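Addale Wrist-Camera Recordings: Data Card and Conditions of Use
March
Prepared by Senad Yordanov, Corner Robotics Standards Office

## Purpose

The Addale recordings were assembled to support the review of guarding and maintenance rules for small manipulators working near fixed mechanical assemblies. The release is organised into sessions, each with a session log and a signed inspection record. It is intended for safety reviewers, integrators and graduate programmes. It is not a certification document, and compliance with this card does not discharge any obligation under provincial legislation.

## Mounting and clearance

The wrist camera shall be fixed so that no part of the bracket or cable enters the travel of the fingers. Clearance between a closed finger and the nearest fixed surface is set at 15 mm for approach moves. Closer work is permitted only at reduced speed and under a task-specific assessment approved by the site supervisor. The approval must name the fixture, the tool and the operator.

Flexible boots and bellows are treated as wear parts. They are inspected before the first session of each shift and again after any unplanned contact. A boot that shows splitting, or a collar that has moved from its seat, is recorded as a defect, and the cell remains locked out until the part has been replaced. Lubricants and cleaning agents must be compatible with the boot material.
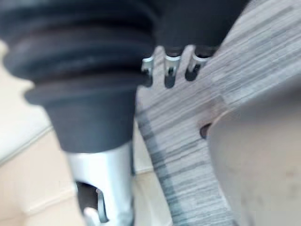 Exposed pins, slots and spring clips are classed as pinch points regardless of size. Sites that adopted the earlier Leka checklist should note that it addressed pins only, and that slots and clips were added in version 2. Inspection records completed on the earlier form remain valid for sessions logged before the change.

## Recording practice

Each session is limited to 30 minutes of powered operation, followed by a visual check of the fingers and the camera mount. Exposure and focus are locked before motion begins. Foreground blur caused by the fingers is expected and is not grounds for rejecting a session. Sessions must not be cropped or sharpened prior to deposit, as reviewers rely on the full field of view when judging clearance.

## Contents

The release holds nearly 200 sessions. Session logs are supplied as plain text and follow the Tekasen naming scheme. Operators are not identified in the logs.

## Known limitations

Lighting was not standardised between sites. Distances cannot be measured reliably from the wrist view alone and should be taken from the inspection record. The recordings do not include force data and should not be used to estimate contact loads.

## Maintenance and contact

Corrections are reviewed by Spyros Kadrić, data steward for the release. Requests should cite the session number and the relevant section of this card. The archive is unavailable on Sunday evenings during scheduled maintenance.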